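Accueil | Le réseau | Actualités | Comptes rendus | Adhérer
Imprimer cette page - Envoyer par e-mail

Compte rendu de visite : les nouveaux ateliers de Gimthorpe

À l'invitation de la direction du site, une délégation de onze membres de notre réseau s'est rendue vendredi à Gimthorpe afin de prendre connaissance des locaux rénovés. La visite, ouverte à 9 h 30, était conduite par Mme Afia Mensah, responsable du patrimoine immobilier, assistée de M. Gwion Jenkins pour les questions relatives aux sols et aux menuiseries.

Mme Mensah a d'abord rappelé le contexte de l'opération. Le bâtiment servait auparavant d'entrepôt et ne recevait la lumière du jour que par des lanterneaux, dont la plupart avaient été obturés au fil des ans. Le programme arrêté par la direction comportait trois volets : l'ouverture de la façade sud, la reprise intégrale des sols et le réaménagement des postes de travail. Les travaux ont été confiés à l'entreprise Teline et se sont achevés au mois d'août.

La délégation a ensuite gagné la grande salle du rez-de-chaussée. Le vitrage, divisé par des montants métalliques noirs, laisse entrer le soleil jusque sur le sol vert, dont la finition brillante renvoie nettement la lumière. Plusieurs participants ont fait part de leur intérêt pour ce parti, peu fréquent dans les locaux techniques que le réseau a eu l'occasion de visiter.

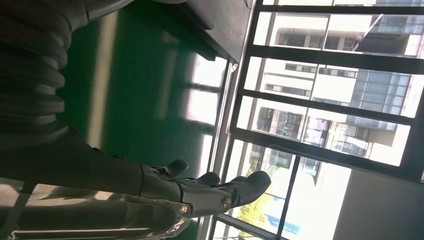
M. Jenkins a précisé que la teinte du sol avait fait l'objet d'une consultation auprès du personnel. Deux nuances de gris figuraient parmi les propositions initiales; le vert foncé a recueilli 64 % des suffrages exprimés. L'entretien courant est assuré chaque soir, et un nettoyage approfondi est prévu une fois par trimestre. Interrogé sur l'éblouissement en fin de matinée, il a reconnu que la question demeurait ouverte - des stores extérieurs de la maison Sjöberg sont à l'étude, mais leur pose suppose une autorisation qui n'a pas encore été délivrée.

Le mobilier a donné lieu à un échange plus nourri. Les plans de travail gris foncé ont été conservés de l'ancienne installation, puis remis à niveau. M. Nkrumah Sarpong, membre de la délégation, s'est enquis de la hauteur retenue et de la possibilité de l'adapter à chaque poste. Il lui a été répondu qu'un réglage individuel avait été écarté pour des raisons budgétaires et que la demande serait réexaminée lors du prochain exercice.

À l'étage, Mme Lovely Fajardo a présenté la salle Umov, destinée aux réunions et à la formation, qui peut accueillir 80 personnes. L'acoustique y reste perfectible, de l'avis même de nos hôtes, et des panneaux absorbants doivent y être installés. La délégation a également parcouru les vestiaires et le local de stockage, ce dernier n'étant pas encore en service.

La visite s'est terminée à midi par un entretien avec M. Hemi Prendergast, directeur du site, qui a accepté de communiquer au réseau le cahier des charges des menuiseries. Le document sera mis à la disposition des adhérents auprès du secrétariat, sur simple demande écrite.

Le réseau remercie la direction et les équipes de Gimthorpe de leur accueil.

Contact | Mentions légales | © Tous droits réservés | Haut de page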